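Pralar workshop, build night minutes, July 15, 2024

Abhishek Kushwaha and Harish Sengar were both here, plus me with the notebook (sorry in advance for the spelling). We started late on account of the parking.

First up, the arm. Harish got the new shoulder bracket printed at home and it fits – finally! The old one goes in the scrap bin unless someone wants the bearings. He spent $64 on bolts, belts and a spare motor driver, and we agreed to pay him back out of the tin. That leaves us $321, so please ask before ordering anything big.

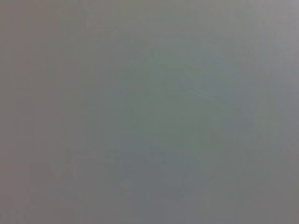
Then we got onto the wrist cable, and that took up most of the evening. Abhishek wants to run it inside the forearm, and Harish would much sooner keep it outside with clips so we can get at it. I'm with Harish, but I did promise to write down that Abhishek has a drawing and it's a pretty nice one. We'll try clips first and look again in September.

Soft stops on joint 2 are still set too wide. Abhishek will bring them in by 14 degrees and put the new numbers on the whiteboard.

To do:
Harish – cable clips, receipt for the bolts
Abhishek – joint 2 stops
Me – return the borrowed crimper, buy coffee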